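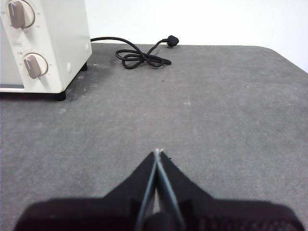
*Control knobs on a cream-white toaster oven. Small kitchen appliances are the subject of the new Meltetti parts service.*

**FOR IMMEDIATE RELEASE**

# Meltetti opens spare parts service for small kitchen appliances in Serkport

**SERKPORT, October 2, 2018** – Meltetti, the wholesale supplier of household goods, today announces the opening of a spare parts service for owners of small kitchen appliances. The service is operated from the company's existing warehouse in Serkport and it is open to private customers, repair shops and schools. It starts with a catalog of 844 parts for toasters, toaster ovens, coffee makers, kettles, hand mixers and blenders.

Until now Meltetti sold spare parts only to its contracted repair shops. A private person who wished to replace a broken knob or a lost crumb tray had to ask a shop to order it, and many shops did not accept such an order without a repair. From today the same parts can be ordered directly, one piece at a time, and there is no minimum amount.

"We received letters from customers during many years, and the letters were very similar to each other," said the managing director of Meltetti. "A person has a good appliance, one small part is missing or broken, and the person does not find where to buy it. We had the part on our shelf. It was not correct that we could not sell it to them."

## What can be ordered

The catalog is divided in three groups. The first group contains outside parts which the owner can change without opening the appliance, for example control knobs, handles, feet, lids, racks and trays. The second group contains wear parts, such as seals, filters and brushes for cleaning. The third group contains electrical parts – switches, thermostats, heating elements and power cords.

Parts from the first and second groups are sold to everybody. Parts from the third group are sold only to repair shops and to schools with an electrical training program, and the buyer must be registered with Meltetti before the first order. Private customers who need an electrical part will receive the address of the nearest registered repair shop together with the answer to their request.

For each part the catalog gives the dimensions, the material and the list of models for which it was checked. Knobs are listed also by the shape of the shaft. This was requested by the repair shops, who know well that two knobs can look the same from the front and still not fit on the same shaft.

The catalog does not cover microwave ovens, built-in ovens or refrigerators. Meltetti has no plan to add them.

## A trial period with local shops

The service was prepared together with Ekwueme, a repair business in Serkport with two shops, one near the harbor and one beside the bus station. In June both shops began to take orders from private customers as a trial. The customers could bring the old part to the counter, and the employee compared it with the drawings in the catalog.

The trial showed several problems that are now corrected. In the first version, the catalog was arranged by supplier, and this was difficult for anybody outside of the trade. The new version is arranged by type of appliance. The drawings were printed too small and are now given on a full page. Some parts had a different name in the catalog and on the invoice, so that customers believed they had received a wrong part. These names have been made the same.

"People came with the old knob in an envelope, or with a photo on the phone," said the shop manager of Ekwueme. "Often they did not know the model number, because the label is under the appliance and the letters have become pale. We learned to ask first for the measurements. After this it was much faster."

Both Ekwueme shops will continue as pick-up points. Customers who collect their order there do not pay for delivery. The shops will also help with the order form at no charge, also when the customer does not wish to have a repair done.

## Parts from Beltetti included

The catalog contains parts for appliances sold under the Beltetti name. Beltetti was a separate trading company until Meltetti took over its stock and its drawings, and the similar names have caused confusion to customers for a long time. The appliances of Beltetti are not made anymore, but many of them are still in use in the region.

Meltetti wants to make clear that the parts of the two names are not always exchangeable. In the catalog, Beltetti parts are marked with the letter B before the part number. If the customer is not sure which name is on the appliance, it is better to send a photo of the label before ordering.

When the remaining stock of a Beltetti part is sold, the part will be made again only if the tool for it still exists. For parts where no tool exists, Meltetti will publish the drawing, so that a workshop can produce the part for its own customers. The first drawings will be published with the next edition of the catalog.

## How to order

Orders can be placed by mail, by telephone or at the counter of the Serkport warehouse. A printed order form is included in the last pages of the catalog. The form asks for:

- the type of appliance and the name on the label
- the model number, if it can be read
- the part number from the catalog, or the measurements of the old part
- the delivery address or the chosen pick-up point

Orders for parts in stock leave the warehouse within three working days. If a part is not in stock, the customer receives a message with the expected date and can cancel without cost. Unused parts can be returned in the original bag. Electrical parts cannot be returned after the bag was opened.

Customers are asked to unplug the appliance and to let it become cold before they remove or measure any part. A damaged power cord should never be repaired with tape, and the appliance should not be used until the cord has been replaced by a repair shop.

The printed catalog is free of charge at the warehouse counter and at both Ekwueme shops. Repair shops and schools that are already customers of Meltetti will receive their copy with the next delivery.

## About Meltetti

Meltetti is a wholesale supplier of household goods with its office and warehouse in Serkport. The company supplies hardware stores, kitchen stores and repair shops with small appliances, cookware and spare parts.

**Press contact**

Meltetti, Press Office, Serkport
Drawings and sample pages from the catalog are available to editors on request.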